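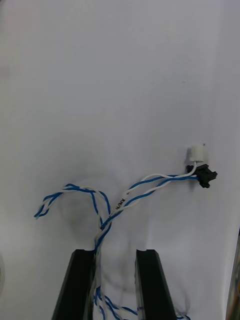
The fingers over a blue-and-white pair, a little before lunch.

Filed under: Shop Notes, Robots, Upkeep

I promised a couple of you back in May that I would write down how I look after the small sorting cell, and then I didn't, and then the left finger went out of true and gave me the whole subject on a plate. So pour yourself something, this one runs on a bit.

For anyone new around here, I keep the machines going at Fontana, a small shop in Zimunia that makes up wire harnesses and tests control boards for fans and pumps. The cell is one arm at one table with a two-finger gripper and a little camera up at the wrist. We call it Buta. It picks wiring out of yellow trays and puts it in other yellow trays, and on its other days it picks boards, and when it's well set up it's a pleasure to stand next to. When it isn't, it pinches air with great confidence.

The trouble started small. Picks on the blue-and-white harnesses were coming up one strand short. The arm would close on the pair, lift, and leave half the bundle lying there on the cover. I blamed the program first (I always do, it saves getting the tools out) and spent a good part of a morning nudging the pick height up and down. It made no difference that I could see. Then Benedetta Messina came by with a feeler gauge in her shirt pocket, slid it between the closed fingers, and it went in easily at the tips and stuck fast lower down. They were closing at the bottom and staying open at the top, which is about the worst thing fingers can do if your whole job is thin wire.

So, the fingers came off. This is the order I do it in, and I've gotten it wrong enough times to be fussy about it.

Park the arm over the table at a height where you can see both fingers from the front without crouching. Cut the power to the gripper at the switch, and hang your tag on it. Mark the fingers left and right before you loosen anything - I use a dab of paint marker on the back, down where the wires never reach. They look like twins but they've worn against each other for months and they don't swap. Each one is held by 4 screws on ours. Crack all of them loose a quarter turn first, then take them out, and put them in a cup. A real cup, with sides. I have been on my knees under that table more than once and I don't care to go again.

With the fingers off, clean the seats they sit on. I found a curl of insulation under the left one, thin as a hair, and that was very likely most of my problem right there. A wooden pick and a dry cloth will do it. I don't use solvent anywhere near the camera, having fogged one lens already in my life. Look at the inside faces of the fingers too. If a groove has filled up with fluff and flux and whatever else comes off the bench, clear it out, and run a fingernail down the length to feel for a burr.
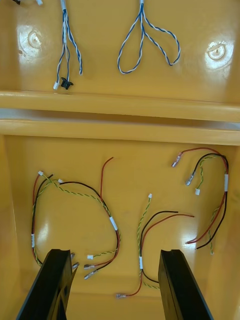 The trays deserve more attention than they get as well. A glossy tray is a nice thing to wipe down and a miserable thing to put under a bright ceiling, and the shine moves depending on where the arm is looking from. I spent a long while thinking the camera was at fault when all it needed was for the tray to be turned a few degrees. Now there's a strip of tape on the table for the front edge of each tray, and I ask everybody to please, please put them back on the tape. I also wipe them out when the work changes over. Bits of cut strand collect in the corners, and a terminal that catches on one comes up crooked.

We keep the power harnesses apart from the signal ones, too. A red and black lead with spade terminals on it behaves nothing like a light twisted pair. It's stiffer, it springs, and if you grip it near the terminal it swings around and hooks whatever is lying beside it. I teach those picks at the thick of the bundle and I slow the lift right down for the first bit of travel. It costs a second or two on each one and I've never regretted it.

Now, putting the fingers back. Screws in by hand until they just touch, all of them, both sides. Then close the gripper very gently on a gauge block, the 15 millimeter one in our case, and let the block pull the fingers parallel. Only then do you snug the screws, going corner to corner a little at a time. Benedetta likes to hold a flashlight behind the gap while I tighten, and she calls out if she sees the light change shape, and between the two of us it takes no time at all. By myself I lean a phone against a mug. Same idea, more swearing.

After that comes the zero. Our controller is a Pluro, the older gray kind, and it wants to see the gripper fully closed with nothing in it before it will believe any width you tell it. So you close it empty, store it, open it, close it again and read the number. If it comes back different, something is still loose and you should go find it before you go any further. I had a difference the first time. One screw, of course, the one that's awkward to reach.
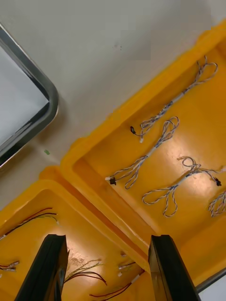

Then I do my slow lap. I set the arm to a crawl and send it to every tray position with nothing to pick, and I stand there with my hand on the stop and watch the fingertips clear each rim. Two trays set close together are where I look hardest. There's a spot where the rims meet that the fingers pass over on the way to the far tray, and if someone has shoved one tray up onto the lip of the other you'll find out about it here at a crawl, and that's a good deal nicer than finding out at full speed with a harness in the grip. I also follow the cable up the arm with my eyes during the lap. It should move easily all the way and never go tight.

Once the lap is clean I run 3 picks at low speed, one near the front of the tray, one in the middle and one in a back corner. If they're good I bring the speed up to half, have my coffee, and go back and look again. We ran 100 picks after this repair before I signed the card and took the tag down, and I put the one bad one down to a harness so knotted up I couldn't have lifted it cleanly myself.

The card, by the way, is a plain index card in a plastic sleeve, clipped to the leg of the table. Date, what I touched, what the closed reading was before and after. I've tried keeping it on the computer and I never look at it there. On the card I can see at a glance that the reading had been creeping for weeks, and I walked right past it every morning saying hello.

Boards are a different kettle of fish, and I get asked about them a lot, so I'll answer the one that comes up most.
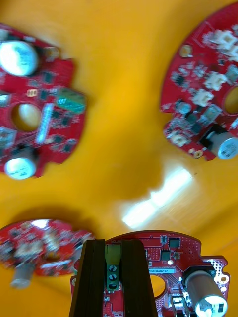

Do you have to set the gripper up again when you change from wire to boards?

Only the force and the opening width need changing; the fingers and the zero stay as they are. I turn the force well down before the first board goes anywhere near the cell, and I test it on a scrap board from the reject bin. I re-teach the grip point as well, for every board type, and I keep the fingers off the capacitors. They stand up proud and look like a handy thing to grab, and they'll bend at the legs if you do. Let the arm come to a full stop before it opens, too, so the board isn't still swinging a little when it's let go.

I still want to make a proper stand for the gauge block so it isn't rolling around in my drawer with the pencils, and the lamp over the table needs moving back a hand's width. Benedetta has offered me a bracket she has left over from another job. I'll put up a drawing when it's done, if it fits.

Recent posts
The great tape argument, and where the trays ended up
Cleaning a fogged lens without making it worse
Labeling harnesses so you can still read them next year
What I keep in the drawer under the bench

Contact | Copyright Shop Notes from Zimunia | Back to top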